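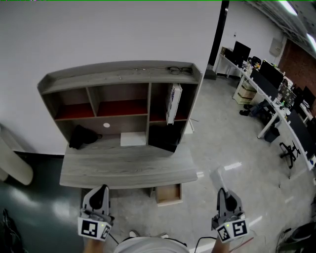

Hand-held grippers at Mirkeck get a fixed check before each session

17/05/2021

Namska has changed how the paired hand-held grippers at its Mirkeck site are set up and looked after. The new routine, written by technician Valbona Leka, replaces a check that was done only when a recording had already failed.

The grippers are worn and carried by one operator, one in each hand, and their positions are worked out from the printed marker cubes fixed to them. A cube that has shifted on its mount gives a steady error that is hard to spot in the data. In February the site threw out 11 sessions for this reason. The fault was traced to a mounting screw on the right-hand unit, which had backed out by less than one turn.

Under the new routine the operator first looks at the indicator light on each cube, then presses the cube by hand in both directions. Any movement means the unit goes back to the bench. The finger pads are wiped with a dry cloth and the fingers are closed fully so that the tips can be checked for an even meeting point. A tip gap that can be seen by eye is treated as a fault.

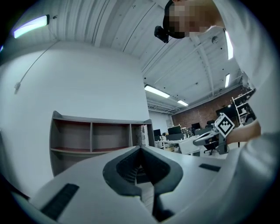
The two units are then held up at chest height, markers facing the head camera, and kept still while the software takes 200 readings. If the spread is within limits, the session can begin at the desk and hutch used for the shelf tasks. If it is outside them, the reading is taken once more after the cubes have been reseated. A second failure stops work with that pair.

Cables are dealt with separately. The lead is run along the forearm with enough slack for a full reach into the upper compartments, and the operator makes that reach with both arms before recording starts. Leka said most of the early cable faults came from leads that were the right length at rest and too short at the back of a shelf.

"The pads wear slowly and you get used to them," she said. "We now change them by the log, every 2246 cycles, and keep the old ones for comparison."

The full check takes 7 minutes. Results are entered on a sheet kept with each pair, along with the pad change number and the name of the operator. Giannakopoulos, which supplies the pads and mounting screws, has been asked for a screw with a locking patch. Until it arrives, the existing screws are being fitted with thread lock and marked with a paint line across the head.

The same routine will be used at the Prutcombe site once its second pair of grippers has been fitted with new mounts.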